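How to Cut Your Snack Spending Without Giving Up Snacks

I used to buy a little something every afternoon on my way home, and I never once added it up.
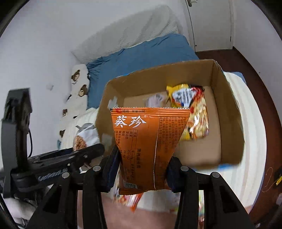
A reader in Murotham wrote in to say that tracking every single packet sounded miserable, and couldn't I just set a budget and be done with it? I tried that first! It lasted until October, and then I was back at the Portela kiosk with my wallet open.

So, the way I do it now. Keep your receipts for 2 weeks (a jar by the door is fine) and don't change anything yet. Then add it all up and multiply by 26. Mine came to $2,555 for the year – seven dollars a day, basically – and I had to go sit down for a bit.

Next, pick 4 snacks you really love and buy only those, in the biggest bags you can find. I go to the Clureck warehouse store for nuts and seeds, and the corner shop in Gomdale for anything salty. Split the big bags into small jars the same evening, before the TV goes on. I've skipped this step and regretted it every time.

Put one jar in your bag at night, next to your keys. If you still want to stop at the kiosk, go ahead, but write it on the receipt jar. I've saved more than $395 so far, and most of that went on a new kettle.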